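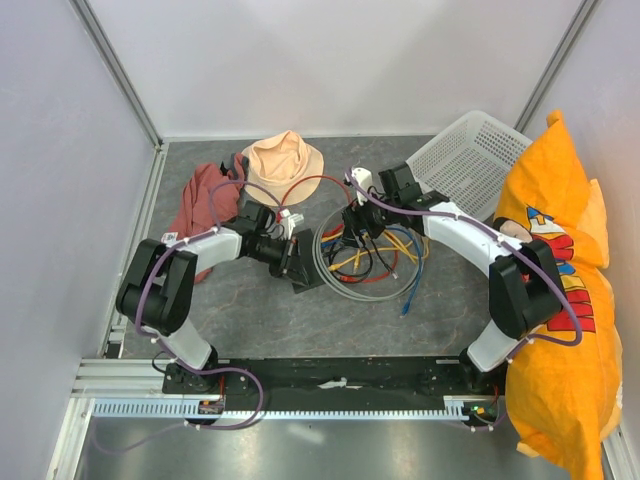 Kategorie: Wohnen & Einrichten

Vorhänge fürs Wohnzimmer: Länge, Stoff und was ich beim zweiten Mal anders gemacht habe

21.06.2023

Unser Wohnzimmer hatte fast drei Jahre lang keine Vorhänge. Beim Einzug hingen noch die Lamellen vom Vormieter, die kamen als Erstes weg, und danach war immer etwas anderes wichtiger. Im Winter hat es abends gestört, weil man von der Straße direkt auf das Sofa schauen kann. Im Sommer stand ab zwei Uhr die Sonne auf dem Regal, und die Buchrücken sind inzwischen sichtbar ausgeblichen.

Im November habe ich dann zum ersten Mal bestellt. Fertigvorhänge mit Ösen, 140 breit, hellgrau, zwei Stück pro Fenster. Bezahlt habe ich dafür 112 Euro. Die Farbe war auf dem Bildschirm warm und bei uns an der Wand kalt, fast bläulich. Zu kurz waren sie auch. Ich hatte von der Stange bis zum Boden gemessen, aber nicht bedacht, dass die Ösen ein Stück unter der Oberkante sitzen und dass die Stange bei uns wegen des Rollladenkastens sowieso höher hängen muss als ursprünglich geplant. Am Ende fehlte unten eine Handbreit. Das sieht bei einem kleinen Küchenfenster vielleicht noch nach Absicht aus, im Wohnzimmer nicht.

Die grauen Vorhänge hängen jetzt im Arbeitszimmer, dort ist das Fenster kleiner und die Heizung steht darunter, da passt die Länge zufällig.

Messen

Beim zweiten Anlauf habe ich zuerst die Schiene montiert und danach gemessen. Das würde ich jedem raten. Wir haben uns gegen eine Stange und für eine Deckenschiene entschieden, Modell Simon in Weiß, zweiläufig. Ein Lauf für den dünnen Stoff, einer für den dicken. Von der Unterkante der Gleiter bis zum Boden sind es links 237 Zentimeter und rechts etwas mehr, der Boden ist im Altbau eben nicht gerade. Ich habe an drei Stellen gemessen und das kleinste Maß genommen, davon noch einen Zentimeter abgezogen. Der Stoff schwebt jetzt knapp über den Dielen, und der Staubsauger kommt drunter durch, ohne ihn einzuziehen.

Es gibt auch die Variante, dass der Stoff auf dem Boden aufliegt. Auf Fotos gefällt mir das. In einer Wohnung mit Katze ist es keine gute Idee.

Bei der Breite habe ich lange überlegt. Man liest überall vom Doppelten der Schienenlänge. Mit dem dicken Stoff wäre mir das zu viel gewesen, offen hätte der Packen links und rechts einen Teil des Fensters verdeckt. Ich habe das Anderthalbfache genommen und beim dünnen Stoff das Doppelte. Damit bin ich zufrieden.

Stoff

Ich habe mir Muster schicken lassen, von Vuton und von Prundero. Bei Vuton kosten die Muster nichts, es dauerte aber fast zwei Wochen, bis sie da waren. Prundero nimmt eine kleine Gebühr und verrechnet sie bei der Bestellung. Insgesamt hatte ich 14 Stoffstücke, die ich mit Malerkrepp neben das Fenster geklebt habe. Dort hingen sie eine gute Woche. Morgens und abends sehen die Farben sehr verschieden aus, und mit Lampenlicht noch einmal anders. Zwei Stoffe, die ich am Anfang gleich aussortieren wollte, waren am Ende in der engeren Wahl.

Geworden ist es ein Leinen-Baumwoll-Gemisch in einem gebrochenen Weiß mit leichtem Gelbstich. Unsere Wände sind auch nicht reinweiß, und neben einem harten Weiß hätten sie schmutzig gewirkt. Für die dickeren Seitenteile habe ich ein Olivgrün genommen. Eigentlich wollte ich etwas Gemustertes, aber wir haben schon den Teppich und das große Bild über dem Sofa, und mit einem dritten Muster wurde es unruhig. Ich habe ein gestreiftes Laken zum Testen über die Leiter gehängt und nach einer Stunde wieder abgenommen.

Wer Verdunkelung braucht, muss anders vorgehen. Das Olivgrün hält die Sonne vom Regal fern, dunkel wird das Zimmer damit nicht. Im Schlafzimmer haben wir dafür ein Rollo von Rerirden, das innen im Rahmen klemmt. Es tut, was es soll, schön ist es nicht.

Nähen lassen oder selbst machen

Ich habe eine einfache Nähmaschine und habe überlegt, alles selbst zu nähen. Gerade Nähte bekomme ich hin. Bei knapp zweieinhalb Metern Länge fehlt mir aber der Platz zum Zuschneiden, der Esstisch reicht dafür nicht. Also habe ich die Seitenteile konfektionieren lassen und nur den dünnen Stoff selbst gesäumt. Das hat ein ganzes Wochenende gedauert. Leinen verzieht sich beim Schneiden, und ich musste eine Bahn noch einmal auftrennen, weil der Saum schief war.

Vorher waschen, bitte. Der dünne Stoff ist bei 30 Grad um ungefähr drei Prozent eingelaufen, das wären bei unserer Länge gut sieben Zentimeter gewesen. Bei den fertigen Seitenteilen hat Prundero angegeben, dass der Stoff vorgewaschen ist. Ich habe sie bisher nicht gewaschen und kann dazu noch nichts sagen.

Montage

Die Decke ist bei uns teilweise hohl, ich habe deshalb zwei Sorten Dübel gebraucht. Mitgeliefert waren nur die für Beton. Bohren über Kopf ist lästig, eine Schutzbrille hilft und ein altes Bettlaken über dem Sofa auch. Die Gleiter für den hinteren Lauf sollte man einfädeln, bevor das Endstück draufkommt. Ich musste das Endstück wieder lösen und habe dabei eine kleine Ecke abgebrochen. Man sieht es nur, wenn man auf der Leiter steht.

Kosten

Die Schiene, beide Stoffe, das Nähen der Seitenteile und Kleinkram wie Faltenband und Dübel haben zusammen knapp unter 1.000 Euro gekostet. Das ist viel Geld für Vorhänge, es sind aber auch zwei hohe Fenster und eine Balkontür. Den größten Anteil hatte das Olivgrün. Wer beim dicken Stoff einen günstigeren nimmt, kommt deutlich darunter weg.

Offen ist noch die Frage, ob wir die Seitenteile tagsüber mit einem Halter zurückbinden. Im Moment hängen sie einfach gerade herunter. Ich habe ein Stück Baumwollkordel ausprobiert, das ist immer wieder nach unten gerutscht, und einen Haken in die Wand möchte ich vorerst nicht schrauben.

Als Nächstes ist der Flur dran. Dort geht es um eine Garderobe, die nicht tiefer als 25 Zentimeter sein darf, sonst geht die Badtür nicht mehr ganz auf.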